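Muddale Robotics Club: Bow Tie Project

Photos from our December sessions in the Irnberg lab.
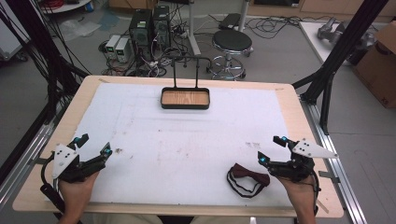

Who can join the club?
Any student at the school, in any grade. You don't need to know how to code, and there is no fee.

Two hand-held grippers at the table, with the bow tie laid out on the white foam sheet. The black stand with the tray is at the back.

The task this term is to pick up the tie by its neck strap and hang it on the stand. The strap is elastic, so it lands in a different shape on every try. We log each try as one demo, and a demo is thrown out if the tie leaves the sheet.

We had 283 demos logged at the end of the month. Students work in teams of two and switch places after 8 demos. Luzius Imhof runs the sessions and checks the logs.

Next term we move on to the Zukeck task, which uses socks. Sign-up sheets are on the door of the Wyss room. Sessions start at 4 p.m. Please put long sleeves and loose jewelry away before you sit down at the table.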